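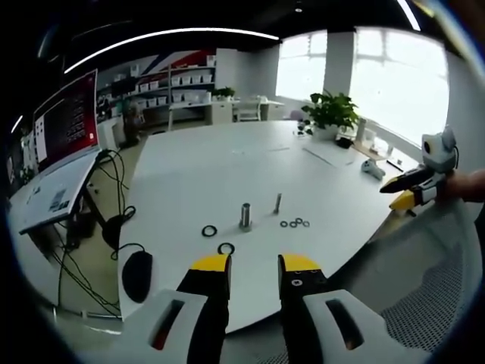
Chapter 10
Evaluating a Commercial Demonstration Kit

Earlier chapters treated demonstration data as given. The reader was handed a set of recorded trajectories and asked to train, test and compare policies. This chapter steps back to the purchase that comes before the data. It reviews one product, the Travum hand-held gripper kit sold by Garkerent, and uses it to set out a method that can be applied to any kit of the same class.

The task throughout is ring-on-peg assembly. The operator picks up a rubber O-ring with a hand-held gripper and places it over an upright metal peg. The parts are cheap and the workspace is an ordinary table. The difficulty is in the ring: it is low, it bends under load, and its position between the fingertips changes as it is squeezed. A thick peg and a thin pin, used with large and small rings, give a useful spread of conditions without any change of fixture.

10.1 What the kit contains

The standard Travum package consists of two hand-held grippers, a charging dock, a calibration board and a license for the Tradavura recording software. Each gripper carries its own camera module. The black fingers end in yellow tips, which are wear parts and are sold separately. Garkerent lists the kit at 1,786 euros, with software updates included for the first year. Mounting plates for attaching the same fingers to a robot arm are an optional extra, and the buyer should confirm that a plate exists for the arm in question before ordering.

The grippers may be used singly or as a pair. Paired recording requires that both units be registered in the same session; Tradavura will otherwise store two unrelated files with separate clocks. The manual mentions this only in an appendix.

10.2 Terms used in this chapter

An episode is one recording from the start signal to the stop signal. An episode is complete if the ring is seated on the peg when the stop signal is given. It is usable if the camera pose can be recovered for its full length. The two terms are independent. A complete episode may be unusable, and a failed placement may still be recorded well enough to serve as a negative sample.

Yield is the number of episodes that are both complete and usable, divided by the number recorded. Suppliers often quote completion alone. The two figures should be kept apart when offers are compared.

10.3 The test series

The results in this chapter come from 1,052 episodes recorded in October under the direction of Vilmos Fodor at the Bárány teaching laboratory. Operators worked at a white table in daylight. Window light was left uncontrolled, as it would be in most offices where such a kit is used.

Section 10.4 covers setup and calibration. Section 10.5 reports yield by ring size and peg diameter. Section 10.6 examines fingertip wear and its effect on grasp position, and Section 10.7 compares the cost per usable episode with that of teleoperation.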